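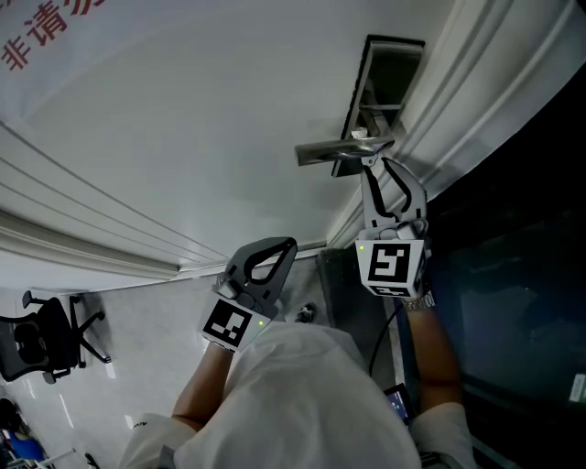 What should you look at first when a lever handle starts to droop?
The spring, before you touch the screws. If the lever won't come back up to level when you let go of it, tightening everything around it just hides the trouble for another month.

OK, so that's my opener, and then I say hi. I've been fixing up interior doors for 21 years, most of them old paneled ones with a lever on a long plate, and I still get surprised (pause here, tell the Cekow hallway story if people look awake).

Lever vs. knob. Ask for a show of hands. I'm a lever person! You can work one with an elbow when you've got groceries, and my mother can open every room in her place without asking for help. Knobs look nice on a closet, fine, I'll give them that.

Long plates. People hate them and I kind of love them. They cover 100 years of somebody else's holes. Before you swap one for a little round rose, take it off and see what the door looks like under there. Tymofii Boiko didn't, and he spent his whole May vacation filling and sanding.

Painted panels: wipe along the molding first, then the flat parts. Dust sits in those grooves and you'll drag it everywhere if you go the other way around. Mild soap, soft cloth, stay clear of the lock.

Pass the two sample levers around now. The Norkota one is stiff, the Pamitz one is loose. Let folks feel the difference and don't talk over it.

Signs on doors. Tape lifts paint. Åsmund will ask about screws, he always does, so tell him short ones.

Questions, 14 minutes. Get the levers back before the coffee break.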